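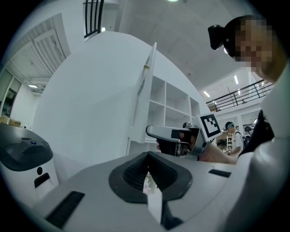 Josué Evangelista says I was unfair to hand coffee grinders in my last column, and that if I'd tried the Plolletti I would have kept my mouth shut. He has had his for two years and reports that it grinds as evenly now as the day it came. He also says the handle squeaks "only in winter."

So I bought one. I paid full price, and I've used it every morning for seven weeks, plus most afternoons.

The box promises a "lifetime grind," which is a phrase I read several times without getting anywhere. The warranty card inside covers 20 months. I wrote to the company to ask whose lifetime was meant and got a polite message thanking me for my interest in the lifetime grind.

Let me start with what it does well. For French press and drip it is good. The grounds come out even, with very little dust, and the coffee tastes cleaner than what I was getting from the old Seden electric, which chops more than it grinds. My wife noticed on the second morning without being told. The body feels solid, the lid fits tight, and it comes apart for cleaning without any tools. I've dropped it once, onto tile, and it has a small dent and no other problems.

Now for espresso. The maker says it handles espresso "with ease." I own a Menon espresso machine, a fussy one, and I spent most of a Wednesday trying to get a decent shot out of it with Plolletti grounds. On one setting the water ran straight through. One click finer and it choked, with a few black drips and a lot of noise. What I wanted was somewhere between those two clicks, and there is nothing between them. I tried using a little more coffee on the coarser setting, then tamping harder, then a different bag of beans. The best shot of the day was drinkable with milk. If espresso is your main reason for buying, don't.

The effort is the other thing. A double dose at a fine setting takes a good while and my forearm knew it. With light roasts it's worse – the beans catch, the whole thing twists in your grip, and the smooth metal body gives you nothing to hold on to. I ended up putting a wide rubber band on it. A grinder at this price should come with its own rubber band, or some grooves.

The numbers on the dial are a mess too. They start over after each full turn, so a "7" could be any of three different sevens, and you have to remember how many times you've gone around. The booklet explains this on the last page, in a box, under the recycling symbols.

I looked through the customer reviews on the store page before writing this. There are 711 of them and a great many were posted by people who had owned the grinder less than a week. Everything is wonderful in the first week. I thought it was wonderful in the first week. The ones from longer-term owners are fewer and calmer, and several mention the squeak. Mine has it as well, in September, so I can't agree with Josué about winter. A drop of food-safe oil on the shaft quiets it for a few days.

I also borrowed a Curnumum for comparison. It costs less, it's uglier, and the catch cup is plastic. In a press pot I could not tell the two apart, and neither could my wife, who had her back turned while I poured. The Plolletti is nicer to pick up. I'd have a hard time putting a price on that, and the company clearly didn't.

Josué, I'm keeping mine, but only for the press. For anyone starting from nothing, I'd get the Curnumum and spend the difference on beans. If you already own a decent electric burr grinder, I can't see a reason to buy either one, unless the noise wakes the house.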